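The Drawer of Things That Must Be Something

Every home has a drawer it would prefer you didn't open. Ours is the second one down in the hall cabinet, and for most of the last year you couldn't have opened it anyway, on account of a tape measure that had wedged itself upright in the back like a man refusing to leave a party.

I got it out with a butter knife. The tape measure, I mean. The drawer came later, and came all at once, onto my foot.

So there I was on a weeknight in July with the contents of the thing in a salad bowl, and a choice. I could tip it all back in and close it gently, which had been policy since October. Or I could go through it piece by piece and decide what each object was, what it belonged to, and whether we still owned whatever that was. I chose the second, mainly out of annoyance about my foot.

The batteries were easy. They went to the battery jar, where they will wait with the other batteries until someone takes them somewhere. The keys were less easy. I tried them in every lock in the house, including the window ones, and matched a grand total of none, then put them back, because you can't throw away a key. I don't make the rules.

There was a manual for a Plikden desk fan, in eleven languages, none of which contained the fan. We gave the fan to my cousin two moves ago. I read the troubleshooting page anyway. ("Fan does not turn: check fan is on." Solid.) There was also a receipt from Padilla Hardware for $6.31, faded to the point where I could read the total and nothing else, so whatever I bought there, I bought it for exactly that much and have no further comment.

Then came the small stuff, the bottom layer. You know the kind. Too well made to be trash, too specific to be useful. Somebody designed each one of these, somebody else made a mold for it, and it traveled a long way to live under my takeout menus. I've developed a system for this layer. Each piece comes out of the bowl and onto a bare tabletop, with plenty of space around it, because in a pile everything looks like it might go with everything else. Alone, a thing has to make its case.

Connectors have been giving me the most trouble. A plain screw is honest about itself. A little black connector with a flash of red and white at the tip looks important. It looks like the reason something in the house has been slightly off. I have a hard rule against keeping cables that don't fit anything, and yet put one small plug on a table by itself and I start thinking about the printer.
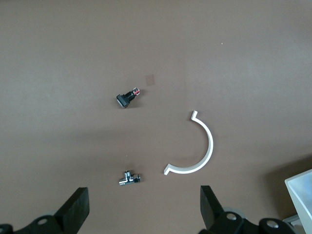 Keep the connectors and toss the brackets, Jerow wrote under my last post on this subject, on the grounds that a bracket can be bought again for pocket change and a connector never can, not the right one, not on a Sunday. I've thought about that more than I'd like to admit. My trouble is that I feel exactly the reverse. A bracket looks like it could hold something up. I can picture it. Give me a white curved bracket with a little foot at each end and I'll have three plans for it before lunch, all involving the garden hose.

Will I carry out any of these plans? I will not. The hose has been on the ground for two summers.

Still, I tried to be strict. My question for each piece was whether I could name, out loud, the thing it came off. "Something in the bathroom" didn't count. "The old shelf, probably" didn't count either, although I let one through because I was getting tired. By nine-thirty I had a keep pile, a toss pile, and a third pile that I'm calling the appeals process.

A few results, for the people who write in asking for results:

The Feltetti shelf pegs stay. We still have the shelf, and it's still missing one peg, and it turns out I've had spares this whole time while a folded business card did the job.

All the twist ties are gone. I had enough to close 200 bags of bread. We don't buy bread that comes with twist ties.

The appeals process went into an envelope with the date written on it, July 8, 2020. If I haven't opened it in a year, out it goes, without looking. I've told everyone in the house about this so that I can be held to it, and they've all said "sure" in the same tone of voice.

The drawer itself I wiped out with a damp cloth, and I found that it has a liner, a rather nice blue one with little sailboats. I have no memory of buying it. It must have been under there since we moved in, being cheerful in the dark.

For now it holds the tape measure (lying flat), the scissors, one roll of stamps and the keys that fit nothing. It slides open with one finger. I've been going past and opening it all evening, and so far I've only put two things in.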